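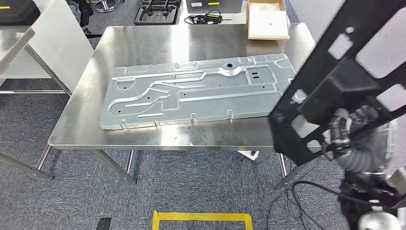
4. Teaching the panel task by hand

4.1 Before you start

Read section 3 first if you did not yet do the arm check. The task in this section is to teach the robot to approach a pressed sheet-metal panel, touch it at the right end, and move it on the table. The same steps are good for other flat parts.

1. Lay the panel flat on the steel table, with the raised ribs up. It may lie diagonally. It is not necessary to make it parallel to the table edge.
2. Turn the panel so that the two short slots are on the side of the arm.
3. Look at the small tabs along the edges. If a tab is bent down, take another panel.
4. Check the cables on the floor. They must have enough length for the full movement of the arm, and nobody should stand on them.

CAUTION: The edges of the panel are sharp. Wear gloves when you place it and when you take it away.

Note: A polished table gives strong glare under ceiling lamps. If the Sistulov screen shows the warning "low contrast", move the panel a little and try again. Do not cover the table with cloth.

4.2 Recording a demonstration

5. On the Sistulov screen, choose Teach, then By hand. The arm becomes soft after 3 seconds. Hold it before you press the key.
6. Guide the arm slowly until the lower end is just above the right end of the panel. Stop there for one full breath. The program uses this stop as the first point.
7. Press Record.
8. Bring the arm down to the panel and make the movement you want. Keep the same speed from begin to end. If you make a mistake, do not correct it in the middle. Press Discard and go back to step 6.
9. Lift the arm away and press Stop.
10. Give the recording a name. We use the part name and a number, for example panel-196.

CAUTION: Do not put your fingers in the openings of the arm frame while the arm is soft. Hold it only from outside.

4.3 How many recordings

For one position of the panel, make 4 good recordings. After that, turn the panel a little and repeat. A complete set for the Rutetside cell is 100 recordings. You can make them over several days, but the height of the table must stay the same.

Note: For remote control with the Amano handles, steps 1 to 4 do not change. In step 5 choose Remote, and continue with section 5.

Text and corrections: Nghĩa Tăng, Binus. Last change in May.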